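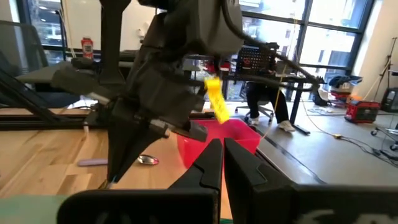
A yellow toy brick held over a red bin at Clastotach's test table.

Clastotach ships Gavel 2, planner rewrite for two-arm tables

January 19, 2025

Clastotach has put out version 2 of Gavel, its motion planner for two-arm tabletop setups. Free download for current users, no hardware changes needed.

The big change is how the arms share space. Old Gavel locked the whole middle of the table whenever one arm went in. Safe, but slow - the second arm sat and waited. The new version splits the overlap into small cells and hands them out one at a time, checking again every 5 milliseconds. If both arms want the same cell, the one holding something goes first.

"People kept asking why the other arm was just parked," said Kojo Osei, who leads the planner work. "Fair question. The lock was a shortcut from the first release and it stayed in way too long." 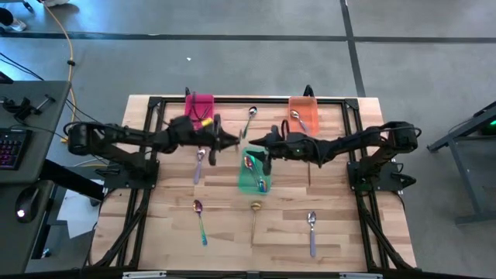
Sorting spoons into bins is one of the jobs the team leans on for tuning. Long thin parts are a pain for a planner, says Osei, becuase the grip point tells you little about where the far end is going to swing. Gavel 2 now carries the full outline of the held object through the plan, handle and all. Shiny finishes are a perception headache and that side is still handled by Dzene, the company's seperate vision package. Dzene gets a small patch this week so the two can trade object outlines directly.

Also new: a replay tool. Logs the last 200 plans, lets you step through each one and see which arm asked for what. Config files from version 1 load fine, except custom lock zones, which have to be redrawn by hand.

Dimilside, a contract packing shop, has had the beta since November and filed 253 bug reports. Most are closed. Still open is a stall when both arms are told to drop into one bin at the same time. Workaround is in the release notes - stagger the drop commands.

Linux only for now. Windows build to follow, no date given.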